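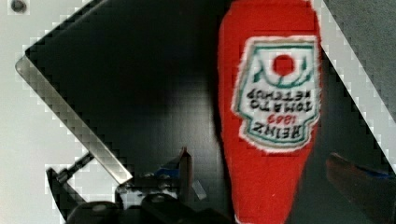 PRESS RELEASE - for immediate use
Tue 23 September

Can a machine clear up after tea yet? Vondham publishes its chore results, good and bad

Short answer, some of it. Slowly. Vondham, the household automation workshop, today puts out the full results of its kitchen chores trial, including the parts that went badly. The trial ran since February with a single-arm setup and a table of ordinary kitchen things plus toy food. Pick up, put down, put away, clear a space, start again.

The arm made 3756 attempts. 2459 were scored as done, meaning the thing ended up where it was asked to go and nothing else was knocked off the table on the way. The rest were scored as not done. There is no "nearly" column.

"We get asked every week when it will do the washing up," said Griet Van Acker, who leads the trial. "I can't give a year. I can give the score sheet, so that's what we're doing."

What was tested

The list has 30 chores on it, all written by people who don't work on robots. Put the fruit in the bowl. Move the mug. Fetch the ketchup. Clear the middle of the table so somebody can sit down. Nothing sharp, nothing hot, no glass. Toy food was used for the long sessions as real strawberries do not last a morning of being picked up.

Of the 30, the arm is now reliable on 14. Reliable means nine goes out of ten, on a table it hasn't been shown laid out that way before. The scoring was done by Inês Serrano and Filipa Tavares, who marked each attempt separately and then compared sheets.

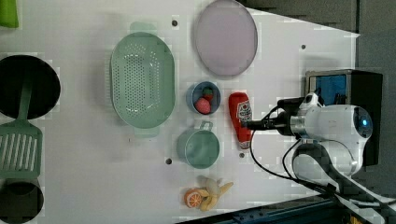

The chores it is good at are mostly the dull ones, one object, plenty of room round it, somewhere obvious to put it. Soft things go well. A plush toy forgives a bad grip, a stiff plastic bottle doesn't, and a bottle on its side will roll if the fingers come down off centre. Handles are still a mixed bag. A frying pan can be gripped well enough but it swings, and the weight is all at the wrong end.

Flat things are the worst. Plates most of all. The arm has to get under the rim and on a smooth white top there isn't much to get under. The colander did better than expected, it has handles at both ends and the arm learned to go for one of them.

Mess is the other problem. Take one thing out of a crowded table and its neighbours move, and then the plan is out of date. A person adjusts without noticing. The arm stops, looks, thinks, starts over.

"A child of six would beat it on the table and I've told the team so," said Hélder Cunha, who runs the canteen at Meireles and helped write the chore list. "But I've got jobs at the end of a shift that no one wants, and if it takes all night over them I don't mind, the kitchen's shut."

Shop floor before kitchen

Vondham expects shops and canteens to see useful machines before homes do. Shelves stay put. Stock comes in the same few shapes. There is somebody on shift who can press stop. A home kitchen is smaller, differnt every evening and has people walking through it.

A second round is planned with Clunness, the kitchenware retailer, on returns and restocking. Same rules, same score sheet. Clunness staff will pick the chores and Vondham won't see the list untill the first day.

"Please don't send me a video of it folding one towel," said Busisiwe Mathebula, store operations at Clunness. "Send me the whole afternoon. I want to know how often one of my people has to walk over and sort it out."

On speed

Some footage put out by the field is sped up. Ours is at normal pace, and it is slow in places. The arm moves quickly through open space and then creeps for the last bit before it closes its fingers. Van Acker's team could make that last bit faster, at a cost in dropped items, and for now have chosen not to. 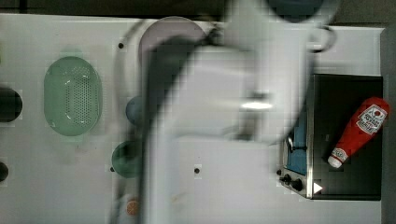 What is being released

- the full chore list, all 30, with the scoring rules
- results for each attempt, done and not done
- the table layouts, so other groups can set up the same thing
- Cikico, the scoring software, free for schools and non-commercial use

Not being released: any product. Vondham has nothing to sell to households at present and is not taking pre-orders. Please don't print a price, there isn't one.

Interviews

Griet Van Acker and Inês Serrano are free for interview this week, mornings best. Filming of the arm at work by arrangement with the Vondham press desk. Allow a couple of hours, the setting up takes longer than you'd think.

ENDS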